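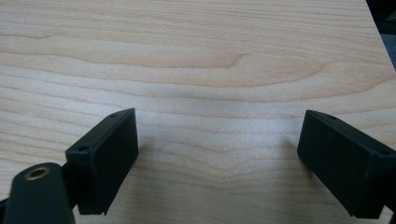 4.2 Open day at the Raltbridge site

The second set of recordings was made during the open day at Raltbridge in November, when the workshop was open to the public and visitors could try the hand-held gripper themselves. We had until then only worked with trained operators, and we wanted to know how people with no practice would handle the tool in a short session. Each visitor stood at a table, picked up the gripper, and was asked to move a small part from one side to the other. Figure 3 gives the view from the tool with the fingers open over the bare tabletop. Both pads are in view with a clear gap between them, and the wood grain can be made out except in the middle, where light reflecting off the finish washes it out. That pale patch matters for the tracking results in Section 5, as the position estimate depends on surface texture and a reflection gives it little to work with.

Figure 3. View from the hand-held gripper above the tabletop, fingers open.

A total of 202 visitors took part. They were given a spoken introduction by Mechthild Hubmann, who showed the movement once and then handed the tool over. We kept the instructions short on purpose. Visitors were told how to open and close the fingers and where to put the part down, and were left to choose their own grip and speed. Children took part if an adult was with them, but their recordings were not kept.

Visitors made up to 2 transfers in each direction, and many stopped earlier when others were waiting. This gave 656 recorded transfers. We removed those in which the part was moved by hand, those in which the operator turned away to talk in the middle of a movement, and those with missing data at the start. After this step 300 transfers remained, and all figures in the next section are based on them. The share removed is much higher than in our lab recordings. Most of the loss came from talking. People asked questions while holding the tool, and staff answered them.

The part used was a plain spacer supplied by Fernandes. The same spacer had been used in the Hirnaddale trials, so the two sets can be compared on that point. The tables cannot. At Hirnaddale we worked on a matte gray mat, and at Raltbridge on the tables that were already in the room. Selina Ruchti checked the tracking output against the video by hand and marked every transfer in which the estimated position jumped. Her marks were made before the software was changed and were not revised later.

Two practical points came up during the day. Many visitors held the tool lower than our operators do, with the fingers close to the wood before they reached the part. Visitors also tended to open the fingers fully each time, even for a small part - the lab operators open them only as far as needed. We did not correct either habit. Both are kept in the data and are labeled in the Grurari release, where the height and opening values are given for each transfer.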